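4 min read

# Kirnside Garment Folding Notes: README

This repository holds the written folding guidance and reference pictures of the Kirnside household textiles project. It covers everyday clothing: trousers, T-shirts, and the plain cloths kept with them. The notes are intended for readers who prepare, sort, or label material about laundry and storage, and who need one agreed set of words for the parts of a garment and the stages of a fold. 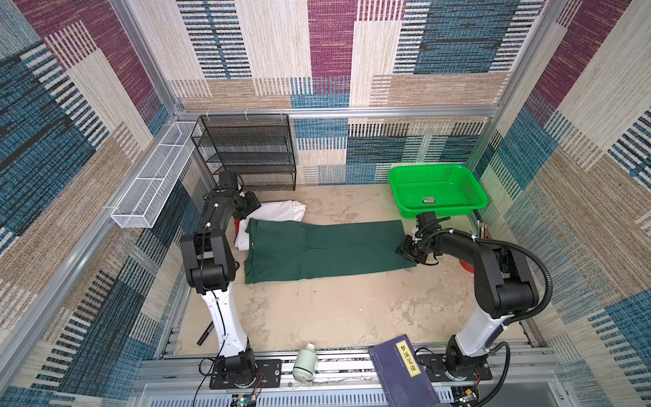
**Daryna Hrytsenko**
Documentation Lead, Kirnside

## Scope

The guidance begins with clothing that is clean and ready to be put away. Washing, ironing, and mending are outside its scope. Trousers are described from the waistband to the hem, and both legs are named even when one covers the other. A pair laid out flat with its legs side by side is recorded as "flat, open." Once one leg has been placed over the other, the entry becomes "flat, halved."

Cloths lying against a garment are recorded separately. If a cloth is bunched up, the entry says so and gives no estimate of its size.

## Contents

- `trousers.md` -- laying out, halving, and folding toward the waistband
- `tshirts.md` -- sleeves, body, and final fold
- `terms.md` -- the shared word list
- `leleo/` -- earlier notes, kept for reference under the working name Leleo

The written entries number 70. Each has a short title, a garment type, a starting state, and a target state. No entry exceeds 2000 characters.

## T-shirts

The neckline is the fixed point for all T-shirt entries. Left and right are given as seen by a person looking down at the shirt with the collar farthest away. Sleeves are turned in before the body is doubled. When the lower half of a green shirt has been brought up and part of it is still off the surface, the state is "fold in progress," and the entry is not closed until the fabric has been set down.

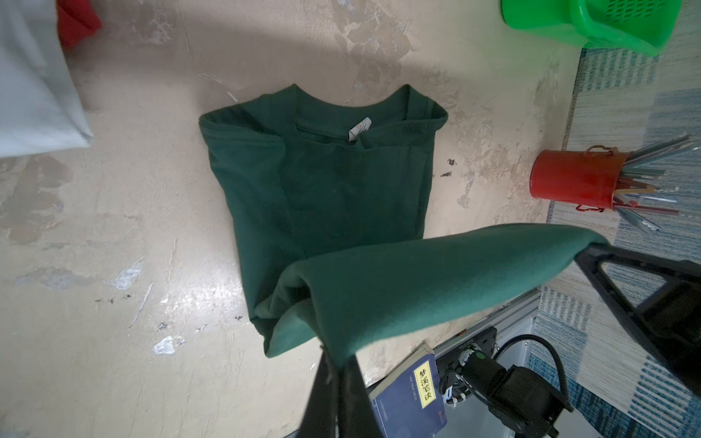 ## Labels and collars

A care label at the back of the neck is a useful marker, and contributors should note whether it can be seen. A visible label shows that some of the inside of the collar is exposed. It does not show that the shirt is inside out -- the seams must be checked for that.

Wrinkles are recorded in plain words: "smooth," "slightly rumpled," or "crumpled." A shirt may be both flat and slightly rumpled,
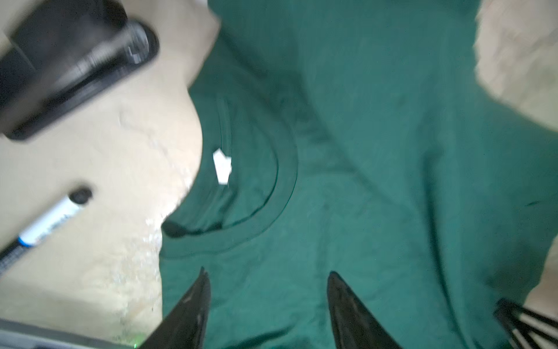
and in that case both terms are entered, with the flatter state given first. Creases left by an earlier fold are noted only where they run across the body. Small turns of fabric at the edge of the collar are left to the judgment of the person writing the entry.

## Known limits

The notes do not cover buttoned shirts, knitwear, or children's sizes. Color names are everyday ones and have not been matched to a chart, so "dark green" and "teal-green" may both appear for similar fabric.

## Changes

The word list was revised in April. The present text was approved on June 10, 2018.

Contact: Kirnside Documentation Office
© Kirnside. All rights reserved.
Back to top

Related items

- Jula: Shelf and Basket Storage Notes
- Kun: Terms for Household Linens
- Leleo: Folding Notes, First Series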